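热学导论 第七讲讲义 沸腾、蒸气压与相变

授课:潘志明(Chih-ming Pan)
助教:叶淑芬、戴兆明
2024年5月9日

上节课结束时戴兆明同学收上来的问题条里,问得最多的是同一件事:水到底为什么会在“那个温度”沸腾?这个问题问得太好了,我把原来的提纲推翻重写,今天整节课都围着它转。请把第六讲的理想气体部分放在手边,后面要用到分压。

一、先分清蒸发和沸腾

蒸发在任何温度下都在进行。液体表面总有一些分子动能特别大,能挣脱邻居的吸引跑到气相里去;同时气相里也总有分子撞回液面,被重新捕获。把容器封闭起来等一段时间,跑出去的和撞回来的数目相等,这时气相里水蒸气的压强就叫饱和蒸气压。注意“饱和”两个字描述的是一种平衡,两边的交换一刻也没有停过。我每年讲到这里都忍不住要多停一会儿,因为表面上一片安静,底下却热闹得不得了!

沸腾则发生在液体内部。一个气泡要在水里站住脚,泡内的蒸气压必须顶得住外面的压强,外面的压强包括大气压、头顶那段水柱的压强,还有表面张力带来的附加压强。气泡大到一定程度以后,附加压强可以忽略;水不深的话,水柱那一项也很小。于是得到我们常用的判据:

饱和蒸气压 = 外界压强

满足这个等式的温度就是沸点。所以沸点是随压强变的,中学课本里的100摄氏度只对应一个标准大气压,也就是1013百帕。上课那间教室的气压计今天早上读数是1011百帕,低了2百帕,沸点相应只低不到0.1摄氏度,普通温度计看不出来。课后想自己算的同学,用下面的克劳修斯-克拉珀龙方程就行。

二、克劳修斯-克拉珀龙方程

精确形式:

dP/dT = L / (T ΔV)

L是摩尔汽化热,ΔV是一摩尔物质从液相变到气相时体积的变化。推导思路写在黑板上了,没抄全的同学请自己补:两相平衡时化学势相等,沿平衡曲线走一小步,两边的化学势变化也必须相等,把dμ = -s dT + v dP代进去,移项即得。整个推导只有三行,结果却能管住所有的一级相变,我觉得这是热力学里最漂亮的三行。

近似形式:液体体积比起气体可以忽略,气体当作理想气体,L当作常数,积分得到

ln(P2/P1) = -(L/R)(1/T2 - 1/T1)

三个近似各在什么条件下失效,是作业第2题,请认真想。去年有不少同学只写“高温时不成立”,这样写拿不到分,要说清楚是哪一个近似先出问题。
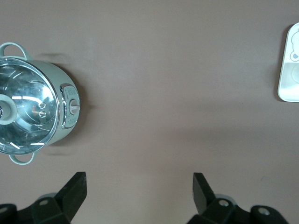
现在来谈封闭程度对压强的影响,这是学生最容易混淆的地方。完全密封的刚性容器里,加热会让空气分压和水蒸气分压一起上升,总压始终比饱和蒸气压高出空气那一份,因此均匀加热时按上面的判据,水反而很难沸腾。很多人第一次听到都不信,请大家务必自己推一遍!完全敞开的容器则相反,总压就是大气压,温度到了沸点就停在那里,多给的热量全部用来汽化。厨房里的锅大多处在两者之间:像那只薄荷绿锅的玻璃盖,靠近中央就开着两个小圆孔,蒸气有路可走,盖下的压强和外面差得极少,沸点也就基本不变。那么盖盖子为什么烧得快?答案在能量那一边。敞口时水蒸气不断逸走,每克带走两千多焦耳;有了盖子,一部分蒸气在盖的内侧凝结,把汽化热交还给盖子,水滴再落回去,净损失小得多。高压锅是另一回事,它靠限压阀把内部压强真正提上去,沸点才跟着升高。

三、例题

何凤萍同学上周登山回来,带来一道现成的题目。假设山上营地Alness的海拔是2414米,气温取平均值5摄氏度,求当地水的沸点。

第一步,用等温大气公式估计压强。空气摩尔质量取0.029千克每摩尔,T取278开,指数为Mgh/RT,代入得0.297,于是P = P0 exp(-0.297),等于0.743个大气压。

第二步,代入近似形式。摩尔汽化热取40.7千焦每摩尔,R取8.31,P1为一个大气压,T1为373开。ln 0.743 = -0.297,除以L/R也就是4898开,得到1/T2比1/T1大6.06×10^-5。1/T1是2.681×10^-3,相加后取倒数,T2为365开略多,即92摄氏度左右。

煮面会不熟吗?面条里淀粉的糊化温度比这个低得多,所以能熟,只是要多煮一会儿。豆子就麻烦了,它软化的快慢对温度十分敏感,差几度就要多花很长时间。

请注意第一步里等温假设的粗糙。真实大气越往上越冷,严老师(严永清,大气组)会在选修课里讲绝热递减率,感兴趣的同学可以去旁听,真的很精彩。

四、过热与暴沸

前面说过表面张力带来附加压强,大小是2σ/r。气泡半径r越小,这一项越大,刚诞生的小气泡因此极难长大。水里若有溶解的空气,或者器壁上有划痕,就等于提供了现成的、半径不太小的气泡核,沸腾可以平稳开始。把水反复煮过、赶走空气,再装进内壁很光滑的玻璃器皿,温度就可能超过沸点还不沸腾,这叫过热。一旦有扰动,积攒的能量会突然放出来,这就是暴沸。

实验室里的对策是加沸石。沸石必须在加热前放入;液体已经很热时才想起来,要先停止加热,等它冷下来再加。停火以后重新加热要换新的沸石,旧的孔里已经吸进了液体。

估算一下:水在100摄氏度时σ约0.059牛每米,r取1微米,附加压强就有1.2×10^5帕,比一个大气压还大!请把这个数字记住,下节课讲过冷水和云滴的形成还要用它。

五、作业(下次上课前交给叶淑芬)

1. 由dμ = -s dT + v dP推出克劳修斯-克拉珀龙方程,写明每一步用到的条件。
2. 讨论近似形式中三个近似的适用范围。
3. 冰融化时体积减小,由此判断冰的熔点随压强怎样变化,并估计熔点降低1摄氏度需要多大压强。有人用这个结果解释滑冰,请评论。
4. 刚性密封容器容积20升,装有少量水和一个大气压的空气,初温20摄氏度。加热到100摄氏度,水未全部汽化,求容器内总压。水的体积可忽略。
5. 选做:自己在家测一次烧水的升温曲线,盖盖子和不盖盖子各一次,水量和火力保持相同。画在同一张坐标纸上,从曲线斜率估计两种情形下损失功率之差。当心烫伤。

参考阅读:教材第五章第三、四节;第四节末尾的范德瓦耳斯方程先跳过,第九讲再回来。第4题的提示:空气部分按定容过程处理,水蒸气部分查附录的饱和蒸气压表。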